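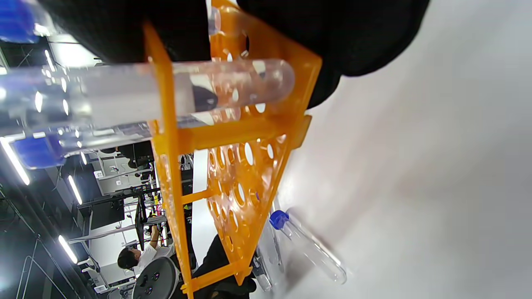
Gloved hand on the orange rack, with blue-capped tubes in and around it and the bench behind.

Bench Rules for Tube Handling: Gallery and Notes

Text by Malathi Pai

Trilari adopted its handling rules for robot training work in December. The document is 18 pages long and has 38 numbered rules, most of them written by Kristof Desmet and Lies Verstraete after a visit to the Bumport site. It covers what people do at the bench while they record tube and rack tasks with hand-held grippers, and what gets thrown out afterward.

I was asked to write the notes for this page and I said yes on the condition that I could say what I thought. I have worked under three sets of rules like these. They all read well. I am less sure that any of them made the recordings better, and I would like to see somebody try to show it.

Rule 4. Gloves

Gloves are worn for every task that involves a tube, full or empty. The glove in the picture is black, and the rules have nothing to say about color, which I find strange. A black glove close to the lens turns into a big dark shape with not much detail in it. If the point of a recording is to show how fingers meet an object, I would have expected a line on this before I expected a page on lint. Lies says glove color will be looked at in the next version. It was going to be looked at in this one.

Rule 9. Loose tubes

"Tubes not in the rack shall be placed so that they cannot roll." Fine. Placed how? A round tube on a smooth white tabletop will go where it likes. The Weerakoon bench uses a shallow tray with a ridged floor, and when I asked Kristof why the tray didn't make it into the rules he said trays were a local matter. So we have a rule that tells people what must not happen and leaves out the one cheap thing that would help.

There is also the question of whether tidy is what we want. A robot that has only seen tubes lined up square to the bench edge is going to have a bad day in a real lab, where they lie at whatever angle they were put down. Pieter Visser argued for leaving the layout up to the person at the bench and got a footnote.

Rule 12. How to hold the rack

The rules say the rack is to be gripped "in a stable and repeatable manner." I have read that sentence many times and still could not tell a new person what to do with their hand. Two people can both be stable and both be repeatable and hold the thing in completely different ways. Either pick a grip and draw it, or drop the rule and admit that variety is welcome. I would drop it.

Rule 17. Caps

Caps stay on unless the task sheet says otherwise. I have no complaint. It is short, anyone can check it, and a reviewer looking at a recording can usually see whether it was followed. More of the 38 should be like this.

Rule 21. People in the background

This one has been sold as a privacy rule. It asks that coworkers be "informed where practical" when a gripper camera is running. The room behind a bench is a working room: someone is at a workstation, there are stools and screens and shelves, and the camera turns sideways whenever the wrist does. Informing people where practical comes down to a sheet taped to the door. If we mean that a person may say no, the rule should say so, and it should say what happens to the recording when they do. Paweena Ratanaporn wrote a version that did both. It took up half a page and was cut for length, from a document that kept a full page on how to name folders.

Rule 26. Clear plastic

"Transparent objects require suitable lighting." Suitable is doing all the work there. Ceiling strips put white streaks along a clear tube, and the streaks move as the hand moves. That may be harmful to the training or it may be useful, and I have heard both claimed with great confidence by people holding no results. Zesten, who supply our task sheets, want the streaks gone. I asked for the comparison and was sent the same slide twice.

Rule 31. Rejected recordings

Of the first 105 recordings reviewed under the new rules, 2 were rejected. Depending on who is talking, this means the rules are working or the reviewers are being kind. I lean toward the second. I sat in on one session and the reviewer had the rules closed in another window the whole time. He was quick and polite and he knew most of the people whose work he was passing.

What I would ask for

Have two reviewers look at the same batch without talking to each other, and publish how often they disagree. Train on a batch that follows the layout rules and on one that ignores them, then run both on the same rack. Lies has agreed to the first. The second needs bench time, and Kristof is waiting to hear from Weerakoon about that.

Comments on the rules go to Lies Verstraete. Comments on these notes can come to me. Pieter has already sent his, and he thinks I was too easy on rule 17.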